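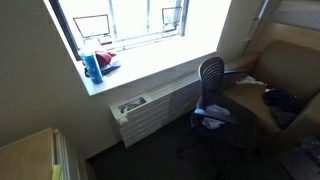
Slide 1. Sill above the heater, with a water bottle and some soft fabric items left on it.

Start with this slide up while people find a seat. Ask who has a sill like it at work. Wait for hands.

Points to make:

Deep sills turn into shelves. A bottle goes down first, then soft things next to it. The right-hand side of this one is still bare, so it is a mild case.

The heater sits directly under the sill. Warm air needs to rise up past the glass. Hats, scarves and jumpers that hang over the edge get in its way. Keep the slats clear too, and the top of the casing.

Point out the round white knob on the left end. Mention that at Cundley we found people opening the window before they tried turning the heating down.

Zatstead figures: 23 rooms checked in December, 20 with something on the sill. Say the numbers slowly, they are not on the slide.

What we did there: one row of coat hooks by each door and a shelf for bottles. Hooks cost 200 pounds for the whole floor. Heriberto Giraldo fitted them on a Saturday. Thank him if he is in the room.

Skip the Semora part if we are past ten to eleven.

Next slide: the hooks, before and after.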